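Informe de avance – software de control bimanual, puesto de Hellville
6 April 2018

Resumen para Farnotmont

El hito de agosto sigue siendo posible, pero no lo firmaría hoy. El planificador de Brusadness coordina los dos brazos sobre la mesa y ha dejado de bloquearse al arrancar. Lo que no hace todavía es justificar las cifras que circularon tras la reunión de Eze.

Estado del planificador

La tarea de referencia no cambia: recoger vasos metálicos repartidos a ambos lados de la bandeja y depositarlos dentro.
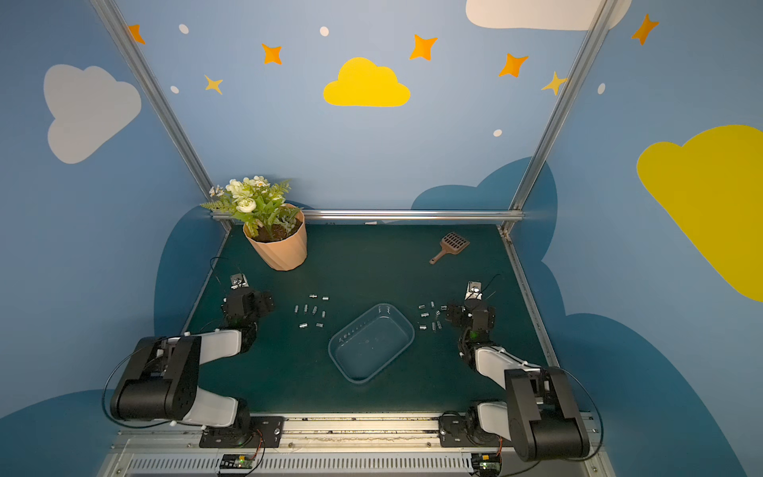

De 3689 intentos registrados, 1767 se ejecutaron con la versión actual. El resto mezcla calibraciones distintas y no debería sumarse en la misma tabla, como se hizo en el informe anterior. He pedido que se retire aquel gráfico.

Percepción

El detector confunde reflejos con piezas. En 287 intentos propuso un agarre donde solo había brillo sobre el tablero. El filtro nuevo reduce el problema en simulación – donde, por cierto, el tablero no brilla ni tiene arañazos.
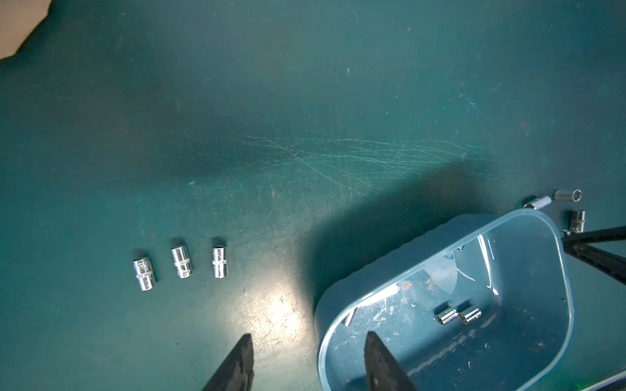 Vista desde la pinza: vasos de pie y tumbados, dentro y fuera de la bandeja.

Las piezas tumbadas siguen dando las peores estimaciones de orientación. Reentrenar con más datos es la propuesta del proveedor; yo antes revisaría las etiquetas.

Coordinación de los brazos

La zona compartida se reserva por turnos. Funciona, pero un brazo espera mientras el otro termina, y en esas condiciones hablar de trabajo bimanual me parece generoso.

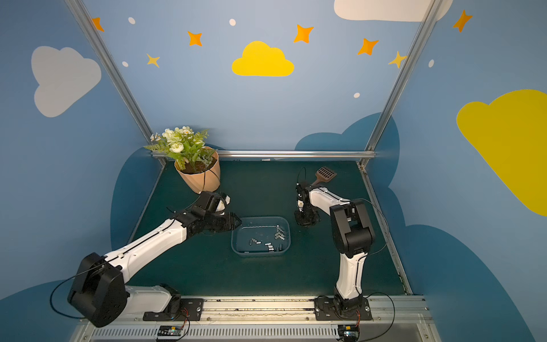 El planificador simultáneo existe en una rama aparte y no ha pasado las pruebas de colisión. No lo incluyo como avance.

Control de la pinza

Se ha rehecho el lazo de cierre, con 15 ms de periodo. La confirmación de agarre depende aún de la apertura medida entre los dedos, y una pieza mal centrada da la misma lectura que una buena.
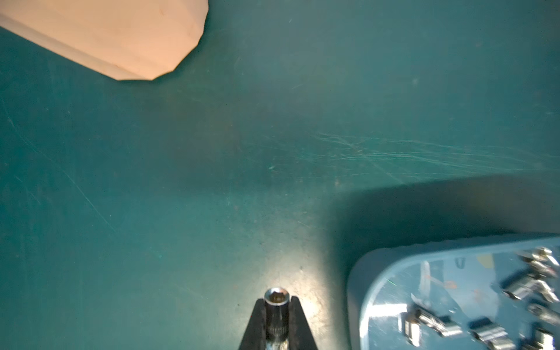
Vaso sujeto entre los dedos, junto a la bandeja con otras piezas.

Pendiente

Repetir la serie completa con una sola calibración. Publicar los fallos junto a los aciertos. Decidir si se financia la rama simultánea o se cierra – mantenerla a medias es la opción más cara.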